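We are planning the second kitchen station for our lab in Waltilcombe, and several people asked me how we make the budget. I will write it as a thread. It is long, sorry in advance. 1/

First, the starting point. We have one kitchen station with two arms and a real sink. It was paid from an old grant that ended in February, and the new one must be paid from normal equipment money. So every line will be read by someone who has never loaded a gripper finger. 2/

My first mistake last year was to write "arm" on one line and "other" on the next line. The "other" line came back with a question mark on it. I deserved this. Now each item has its own line, also the boring ones. 3/

What goes under "arm": the arm, its controller, the gripper, the emergency stop, shipping, and the training day if the seller asks money for it. Please ask if the gripper is included. I compared two offers and one looked much cheaper only for this reason. 4/

What goes under "sensing": one wrist camera per arm, one fixed camera, the mounts, and good cables. I was surprised how long the cable list became. Our order list for the new station has 35 lines, and 19 of them are cables, adapters or things which hold cables. 5/

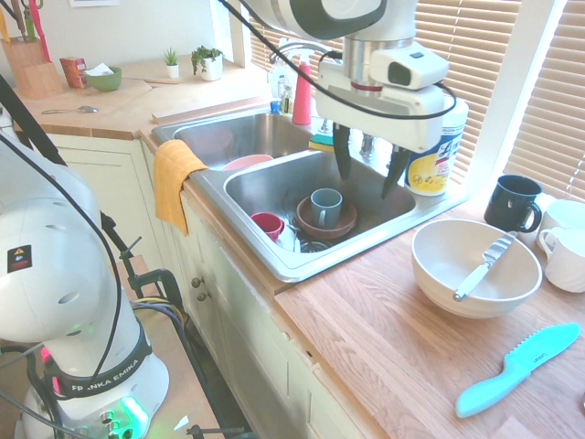
Posted by Tymoshchuk
Equipment planning, kitchen manipulation group, Waltilcombe
2026-03-20

The black cable needs enough slack to go over the wrist and come back around the gripper housing. When you measure for a cable, put the arm in the worst position you can imagine and measure there. Then order one size longer. We ordered by the data sheet the first time and bought everything twice. 6/

Think about the counter too. Sponge at the back, wipes at the side, mugs, a big mixing bowl, plants. In the drawing for station two I had a clean empty counter, very beautiful. Then I made the drawing again with all the objects, and the place for the second arm had to move. 7/

Furniture is cheap next to the arms, but it is slow. Cabinets, countertop, sink and faucet came to 1518 dollars in the best offer we have, from Revport. The arms have a delivery date. The countertop has "we will call you." Order the furniture first. 8/

Ask early who will fix the arm base to the floor or to a stand. For us it was not in the robot offer and not in the furniture offer. Both sellers thought it was the other one. I have now a separate line with the name "mounting," and I check it in every version of the file. 9/

Small objects: bowls, plates, cups, mugs, towels, a plastic knife. I know it feels silly to ask for money for a red cup. Ask anyway. Put one yearly amount, call it consumables, and write one sentence about what it is. We replace sponges more often than I would like to say in public. 10/

Someone asked: why not rent? We did ask Callport for a rental offer. For a short project I think it is a good choice. For us the rental became more expensive than buying before the end of the second year — and we could not drill holes for our own mounts. Your numbers can be different, so do the table yourself. 11/

Spare parts. I keep one spare set of fingers per arm and one spare camera for the whole room. The spare camera was cut from the budget two times and I put it back two times. If the wrist camera stops, the station stops, and the people still come to work. 12/

Time is also in the budget, even if there is no line for it. I plan 19 working days from "all boxes are here" to "first useful data." My boss wanted a smaller number. I kept it, and I wrote under it which days are for calibration, which are for safety papers and which are for waiting. 13/

Service contract: read what happens when the arm must travel. Who pays for the box? Who pays for the way back? We threw away the original boxes of the first arm, and a new transport box was a very unpleasant invoice. Now the boxes live above the storage shelf and they have a label DO NOT THROW. 14/

I still don't have a good answer for the window. Blinds help, but the daylight changes during the day and I would like constant light for part of the recordings. Full blackout, or more lamps? If you have bought one of them for a room with a real window, please write what you paid. 15/

The template of the sheet, without our prices, I can share next week after I clean the comments in it. Some of them are in my own language and not so polite. 16/16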